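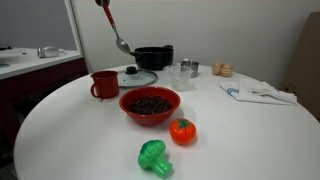

Dark beans in a red bowl, with a toy tomato and toy broccoli.

Newsroom > Press Releases > Dry Goods Packaging

April
By Helju Lill, Cevura

Cevura Extends Funilel Bag Liner to Dry Beans and Lentils

Cevura has extended its Funilel liner to cover dry beans, split peas and lentils sold in bulk bags. The liner has until now been supplied only for rice and rolled oats. Orders for the new grades open this month to packers and food service distributors.

Funilel is a heat-sealed inner bag that limits the passage of water vapor between stored product and warehouse air. Dry beans gain or lose moisture with changes in humidity. Beans that dry out too far split in handling and cook unevenly, and beans stored too damp can grow mold. The new grades are set up for product packed at a moisture content of 14 percent or less. Packers working above that level should continue to use vented bags.

The liner is available in one size at launch, for 30-pound bags. It fits standard woven and paper outer bags and needs no change to existing filling spouts. Sealing settings differ from those of the rice grade and are listed in the revised data sheet. Operators changing over from rice should reset dwell time before the first run - the bean grades have a thicker seal band and the older setting can leave it weak at the corners.

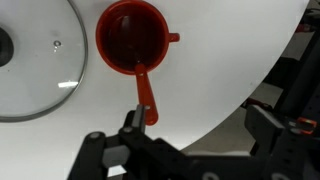
Glass pot lid and measuring cup on a round white table.

Storage trials were carried out at the Venckus packing plant over eight months. A total of 1,152 lined bags were held on racks in an unheated building, with unlined bags from the same lots stored next to them. Samples were drawn on a fixed schedule and checked for moisture, split seed coats and cooking time. Cooking checks used a measured volume of beans and a measured volume of water in a covered pot, with no presoak. Moisture readings in the lined bags stayed within the packing limit for the full trial. A summary of results is available to trade customers on request.

"The bean grades took longer than the oat grade because beans have hard edges when they split, and the first film we tried was marked by them," said Helju Lill of Cevura. "The film we are now shipping is heavier at the base and the same as before at the neck."

Lined bags should be stacked flat and kept off concrete floors. The liner does not replace pest control and is not suited to product that has been cooked, oiled or seasoned. Once opened, a bag should be folded over and clipped, or the contents moved to a lidded bin.
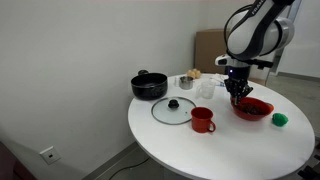 FINDON, April -- Cevura will run changeover sessions for packing line staff at its Findon site, starting on a Thursday at the end of the month. Each session takes up to 14 people and covers seal settings, corner checks and lot marking. Places are assigned in the order that requests are received, with current rice grade customers offered the first session.

Rice and oat grades remain on sale with no change to part codes. Data sheets for all grades have been reissued in a single file.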